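Braltberg 40 Seamless Floor Coating
Two-part resin system for interior concrete
Supplied in Australia by Conneely Surface Products

Product code: 829
Finish: smooth, low sheen
Standard colours: Chalk, Oyster, Pale Dove, Flarkumcombe Grey
Kit: Part A (base), Part B (hardener), measuring sleeve

Overview
Braltberg 40 is a trowel-and-roller applied coating for interior slabs in workshops, laboratories, plant rooms, garages and light assembly areas. It cures to a continuous surface without joints. It is not intended for external slabs, ramps or areas subject to standing water. For wet areas, see Salura Grip.

Substrate
Concrete must be sound, dry and fully cured. Remove laitance by diamond grinding; acid etching is not an accepted preparation method for this system. Old adhesive, curing compound and silicone residue must be taken back to bare concrete. Fill cracks and bolt holes with Salura Filler and grind flush before priming. Slabs on ground without a vapour barrier require Salura Primer MB in place of the standard primer.

Mixing
Stir Part A until the colour is uniform, then add the whole of Part B. Mix with a slow-speed paddle for 5 minutes, scraping the sides and base of the pail. Do not split kits. Do not thin. Colour may vary slightly between batches, so box all pails of the same colour before starting a continuous area.

Application
Prime and allow to become tack-free. Pour the mixed material in ribbons, spread with a notched trowel and back-roll with a spiked roller while wet. Maintain a wet edge. Work towards the exit and keep doors closed against dust. Switch off underfloor heating before priming and leave it off until the coating has cured.

Light colours
Chalk and Oyster show tyre marks and metal swarf sooner than the greys. A second coat is required over dark or patched slabs.
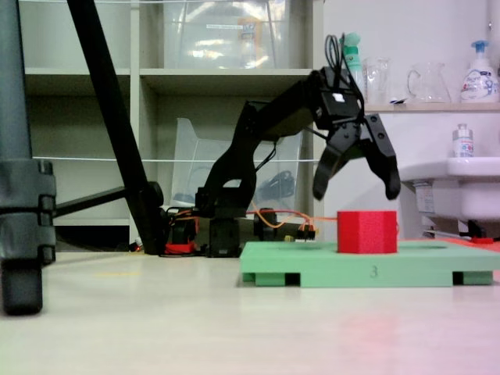

Smooth finish, pale floor, with equipment in place.

Cleaning and maintenance
Sweep or vacuum, then damp mop with a pH-neutral detergent. Avoid solvent cleaners and abrasive pads. Fit felt or rubber feet to movable equipment.

Storage
Store sealed and upright, under cover, away from direct sun. Protect Part B from moisture.

Ordering
Kits are sold singly or by the pallet. Custom colours are made to order and are not returnable. For colour cards and project quantities, contact Hiwot Ejigu, trade sales. Technical enquiries to Elsie Yeoman.

Data sheet revised 21 January 2020. Supersedes the September issue.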